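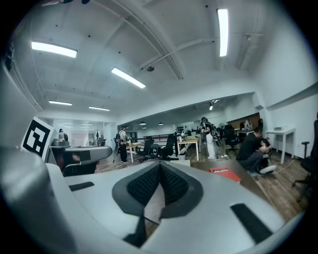
WORKPLACE AUTOMATION / INTERIM REPORT TO THE FUND

Brumville site, packing by demonstration: what the grant has bought so far

The Fund asked for a report of no more than two pages and, in the covering note, for "fewer adjectives than last time". We have done our best on both counts.

As agreed in the revised plan, the money has gone on hand-held grippers, the software that turns a person's movements into training material, and the wages of the people doing the moving. The aim is still to have a pair of arms at the Staltetti depot doing the duller part of gift-box packing by the end of the next grant period. The arms have been ordered from Brokar. Brokar has confirmed the order three times and the delivery date never, so everything in this report concerns the human half of the work.

Recording began in March. We planned for 100 usable packing runs in the first stretch and have 153. The total attempted was 593, and we would ask the Fund to read that figure kindly. Most of the rejected runs date from the early weeks, when people were still packing the way they always had, which is to say quickly and while talking to someone. The software wants each item picked up, carried and let go as if it were somebody's grandmother. Once the packers had slowed down to suit, the rejection rate fell, and so did the conversation.

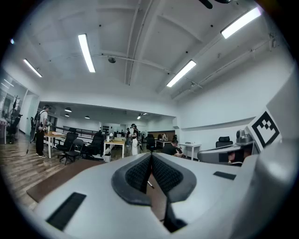
The change people mention most is tiredness, and it is a different sort from the one they are used to. Packing by hand at Staltetti is hard on the feet. Packing with a gripper in each hand is hard on the forearms and on the temper. We have shortened the sessions and put a proper break between them, paid at the full rate. This was not in the budget. It has been found from the travel line, as nobody has been invited anywhere.

The second change is in who gets asked. Under the old arrangement the packing order for a box came down from Du Plessis, our layout consultants, as a printed sheet. The packers followed it where it made sense and ignored it where it didn't, and everyone was content. That no longer works, as a quiet improvement made by one packer now ends up in the recordings and argues with everybody else's. So the packers and Du Plessis have had to sit down together and agree which way round things go. Two meetings were held. The second was civil. The new sheet is shorter than the old one and most of it came from the packing side.

The third is worry about jobs, which we said we would report on plainly. It has not gone away. Staff have the written undertaking that no post at the depot will be cut during the grant, and several have pointed out that the grant has an end. We have asked the depot's management for a statement covering the year after and have been told it is being drafted. We shall chase it.

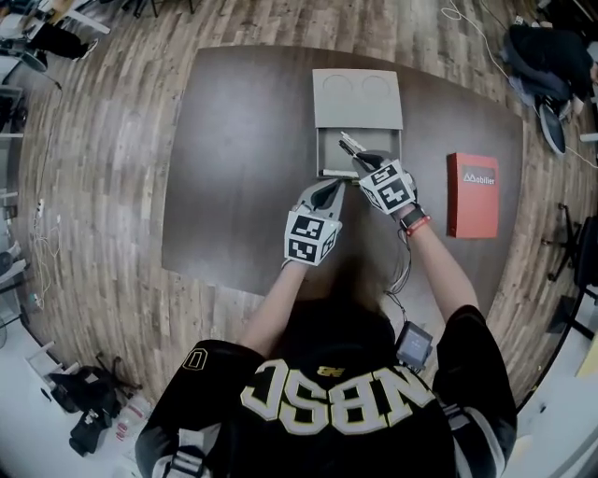

A packing run at the large table, with a gripper in each hand.

On skills, the picture is better. The packers now check their own recordings before anyone in the office sees them, and they are stricter than we were. Some have asked to be trained on the arms when these arrive, and we propose to move the unspent part of the recruitment line to pay for it. The Fund's approval is needed and is hereby requested.

Still outstanding: a delivery date from Brokar, the statement on posts, and a decision on whether sessions may run on a Sunday, for which there is some appetite among those who like the higher rate and none among those who hold the keys. Spending is otherwise within the plan. Receipts are attached in the order in which they were found.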